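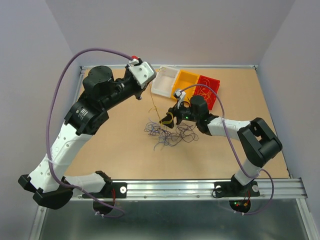
About Clastov

Clastov is a small company that writes working rules for robot cells and helps other companies to follow them. We started in a rented room behind the Csizmadia machine shop, where we were asked to write one page of safety instructions. The page became 7 pages, and later it became our work.

Today our main subject is two-arm cells that handle soft and thin things: wires, cords, labels. Sorting wires by color into bins looks simple, but the wires bend, catch on a finger and pull on each other. Existing rules for stiff parts do not say much about this.
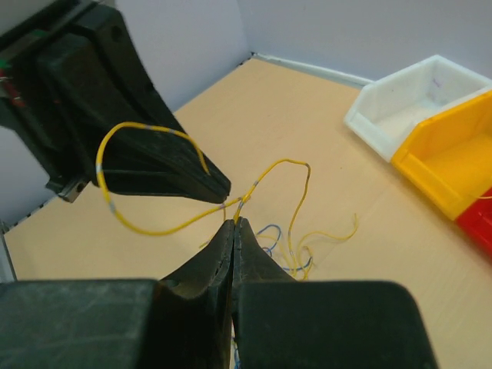 How we work

Every rule we publish is first tried at our own table. We ask that both arms keep to a written speed limit when they share one space, and that a gripper does not pull on a wire which the other arm may still hold. Cables of the arm itself must be tied along the links, with enough slack for the full reach.

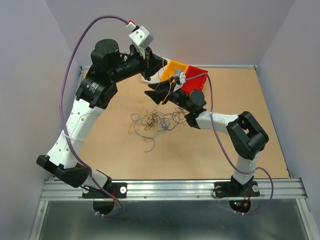
We also ask that each cell has a log. Our own log has 327 entries, and we read the new ones together every Friday before lunch. If a rule was broken two times, we look at the rule first – maybe it was badly written.

Our handbook, Sellia, is used in 40 workshops. The training part was prepared with our partner Drurkard and is renewed each February. Visitors are welcome by appointment, and please bring closed shoes.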